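November
By Macario Escobedo

Started early because I wanted the bench to myself before Dean got in with his opinions. The plan was wrist camera against overhead camera, same arms, same Kineck fingers, plates and trays on the table, and see which view I'd rather trust when the gripper has to close on a rim.

I'd been looking forward to the wrist one. It cost more than 300 quid and I fought for it! You do get the fingers big and close on both sides, lovely for judging the gap. But anything white burns out completely, just glowing discs with no rim to speak of, and the glossy black throws zigzags of glare right across itself. I fiddled with the exposure for 46 minutes (I know, because the kettle had gone cold twice) and I'm still not happy. 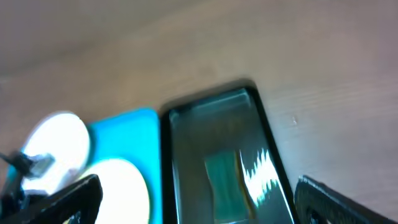

Dean Wragg said I should stop fighting the exposure and fix the lights, that any camera that close to shiny stuff will sulk, and that he'd told me so when we ordered it. He had, to be fair. I said we can't ask people to relight their kitchens for us and he went off to find a biscuit.

So, the overhead view. Much kinder to the whites – I can see the plate edges properly, even the sauce smears, and the drops of water on the turquoise tray. The trouble is the arms. The left one sits right over part of the yellow plate and one of the white ones, and the right one hides a piece of the black tray, so just when I want to know where a rim is, there's an elbow on it.
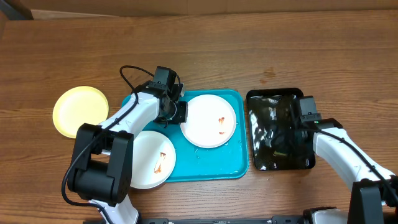 After tea

Rang Raju about the Levuvov controller. They can do us one for 400 with the cable, or knock 50 off if we send the old one back. Tempting, but I want to try both cameras together first, overhead to get near and wrist for the last bit. Dean thinks the switch between them will be a pain. Probably will be – must find the long cable tomorrow.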